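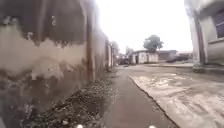 A long stretch of weathered wall with flaking plaster.

Raíssa Barbosa's new book of stories is out this month, and if you only know her from the poems you are in for a lovely surprise. Grernadero is her first full collection of prose, published by Vaughan in a translation by Marius Căpraru, and it has the same nerve as the verse with a good deal more room to breathe.

There are nine stories, all set in or near the river town that gives the book its name. Some of the people turn up more than once. A ferry clerk who barely speaks in the opening story gets one entirely to himself later on, and by then you have heard so much gossip about him that it feels like meeting a neighbour at last. The longest piece, "The Salt Office", follows two sisters through a single night as they argue over what to do with their father's letters. Very little happens. I read it twice in one sitting and then rang a friend to read her the last page (she was cooking, she didn't mind).

Barbosa began the stories while living with her aunt, and wrote most of them by hand before five in the morning, when the house was quiet. "I thought I was making notes for poems," she says. "Then the notes started answering each other back, so I let them."

Căpraru deserves plenty of credit as well. The dialogue is quick and funny, full of half-finished sentences and family insults, and it never sounds stiff in English. He has left a handful of local words as they are, without a glossary, and you pick them up as you go. His short afterword on the word "plillavach" - a sort of sulk, as far as anyone can pin it down - is a treat on its own and worth saving until you have finished.

Fellow writers have been warm. Solange Bragança, whose novel Gollon came out with the same publisher, calls it "a book that knows how people talk when they are tired and fond of each other". Valdir Coutinho was more taken with the shape of the thing, and has said he would happily read another nine.

Not every story lands. "Inventory", told as a list of objects in a closed shop, goes on a little too long, and the final story leans on a coincidence that the rest of the book is too clever to need. These are small grumbles, though, about a collection I have already lent out and badly want back.

Barbosa will read from Grernadero at the Vaughan bookshop on Saturday at 4 pm, in conversation with Ronaldo Portela, with Căpraru reading the English. Entry is free but there are only some 45 seats, so do come early. Signed copies will be on sale at the desk afterwards, and the shop will also have her two books of poems back in stock.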